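Notes for my ten minutes — keeping old office equipment going

Hi everybody, I'm Soon-im, and I'm between you and the coffee, so I'll be quick! (Wait for the laugh. If there isn't one, keep going.)

I want to talk about the stuff closet. Every office has one. Ours at Volalia had 578 things in it when Godelieve Boersma and I did the inventory in August, and that's with the cables left out, thank goodness. Chairs, label printers, desk lamps, a laminator I'd been hunting for since I started.

SLIDE 2. Two questions we ask now before we buy anything new: do we already own one, and can somebody here fix it? Godelieve's rule is 15 minutes on the bench. If you can't tell what's wrong by then, write down what you tried and pass it on.

SLIDE 3. Leave this one up for a bit, drink some water.
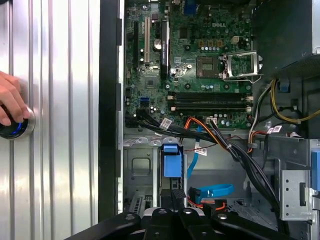
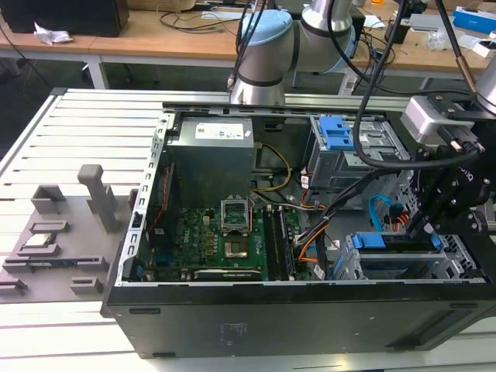 Facilities and Supplies Team, Volalia

Okay, money. Last year we spent $3462 on replacements, and when I went through the receipts I found $800 of it was desk lamps. Lamps! Most of the old ones needed a bulb or a new plug. (Tell the story of the Iwasaki lamp here if there's time — the short version, without the elevator.)

SLIDE 4. How we label things. Green tag means take it, yellow means it works but read the note, red means leave it alone. Please put the date on the tag. I've met tags that just say "weird noise" and I have no idea which of you wrote them.

The folks at Fesudmont do a swap table at lunch and I'd love to copy it. You bring a thing, you take a thing, no forms. Ask the room: who'd come to that? Count hands if it's a lot, move on fast if it isn't.

SLIDE 5. What I need from you: check your bottom drawers for spare chargers and bring them to my desk before 3 p.m. The closet key is with Godelieve now, so please stop asking me for it.

Questions, then coffee.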